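Chapter 12
Shelves, Cabinets and Open Storage

A cabinet works well when each thing in it has a place and can be reached without moving something else. In this chapter you will learn to plan a cabinet before filling it, to match the object to the compartment, and to use cloth and books without wasting room.
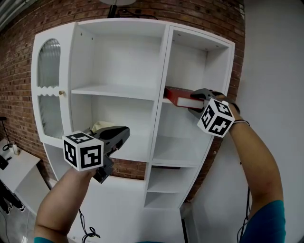

Text by Dace Paulauskas
Photo: Tineke Vanhove

A white cabinet may mix wide compartments with narrow cubbies. Books can lie flat or stand upright. Cloth should be folded first, as a crumpled piece takes up more space than it needs. Small screw holes in the side panels often show where a shelf can be moved up or down. Check them before you decide that something is too tall.

Start with the compartments at chest height. Keep daily items there and put the rest higher or lower.

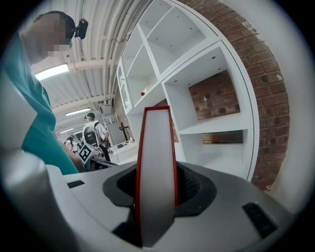 By Emmett Kasprzak
Photo: Tineke Vanhove

Light matters as much as layout. Under ceiling lights, a person leaning over the work can throw a shadow on it. Stand a little to one side and look into each compartment before reaching in.

Key terms: compartment, cubby, open back, shelf depth. Exercises begin on page 204.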